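To: Members, Vostano Tabletop Games List
From: Horgan Activity Office
Date: 02/07/2021
Subject: Re: Mats and goals for the table soccer sets

Members are asked to read the reply below before placing orders for the March distribution. The striped mat under discussion appears in all three pictures.
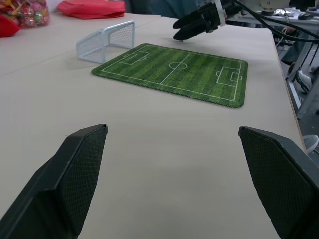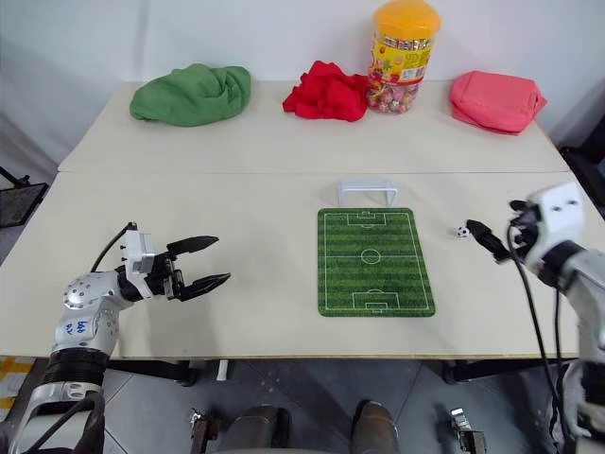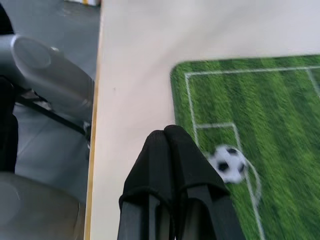
Vostano Circular, No. 204, page 30

A member wrote to the list as follows:

> Our branch has received the green field mat from Furent. Please
> confirm whether the goal is to stand on the mat or off it, and
> whether the small black-and-white ball is the correct one. We
> would also like to know if the candy may be kept on the same
> table during play.

The office replies in order.

The goal stands on the table, just beyond the end line, with its open side facing the mat. The printed penalty area should be left clear. Branches that have been setting the goal inside the penalty box are requested to stop doing so.

The small black-and-white ball is correct. Replacements may be ordered under item 2634.

Candy may remain on the table if it is wrapped and kept well behind the goal, as are the lollipops in the first picture and the jar in the second. Cloths may be kept there also. Nothing should be laid on the mat.

Where two tables are pushed together, the mat must lie entirely on one of them. A mat placed over the seam will not lie flat.

Orders should be sent to the Horgan office on the Vonine form. Forms without a branch number will be returned.

Horgan Activity Office
Vostano Tabletop Games List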